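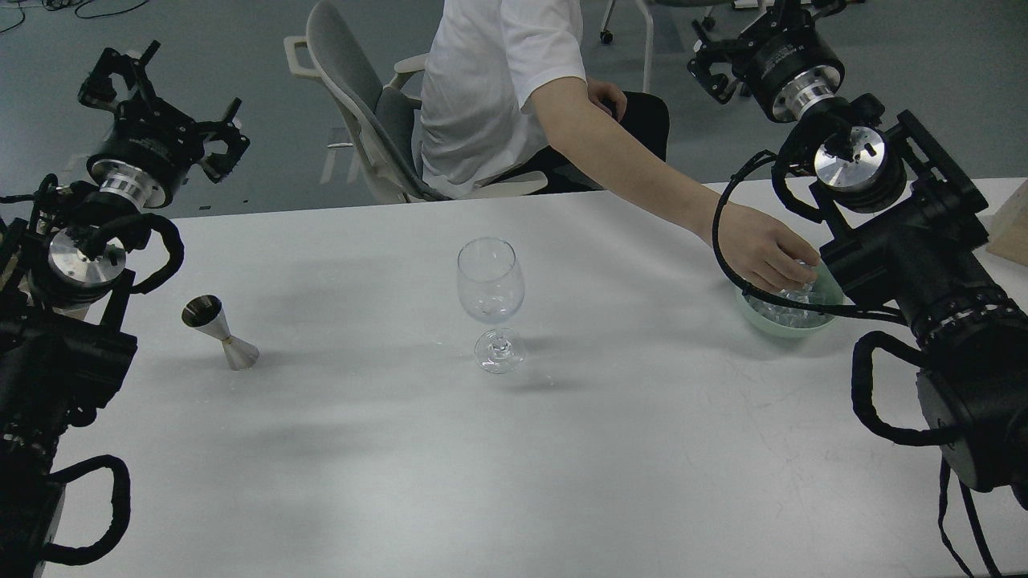

Ticket 84: Booking confirmations sent twice from Hadancombe site
Status: Resolved
Reported by: Mahsa Kordestani
Assigned to: Elis Ifans

Guests booking the May tasting evening get two identical confirmation emails. Only one booking is recorded and the card is charged once. Other events are not affected.

Elis Ifans, 09:20
Reproduced with a test booking. Both messages carry the same booking reference but different message IDs, so the duplicate is created on our side and not by the mail relay.

Elis Ifans, 10:05
Mail queue is clean. The event was copied from last year's entry, and the copy kept the old Gumard notification rule as well as the site default. Both fire on "payment received".
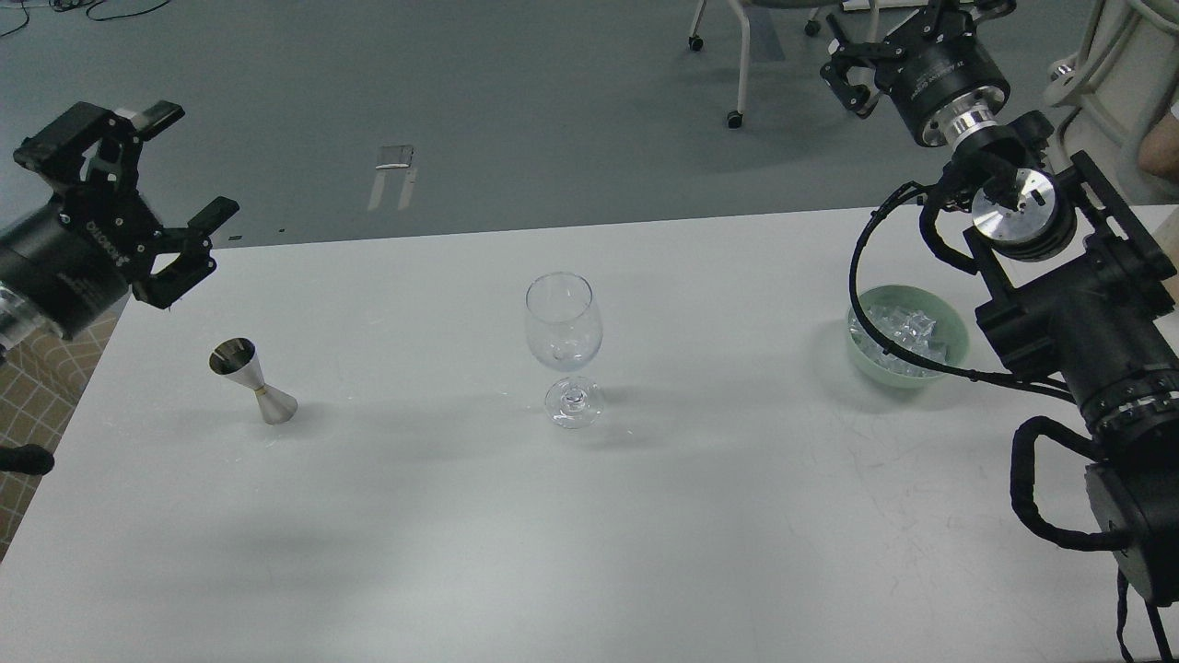
Jigger, wine glass and bowl of ice.

Roya Nikzad, 10:40
Can the old rule be removed without cancelling the reminder emails? Those are set up in the same panel.

Elis Ifans, 11:15
Yes. Reminders run from a separate schedule. Old rule deleted and event cache cleared. Test booking now produces one confirmation.

Mahsa Kordestani, 14:30
Two new bookings since the change, one email each. Please close.

Follow-up: "Copy event" should leave out notification rules. Raised with Parviz Shokri for the next Bernent release.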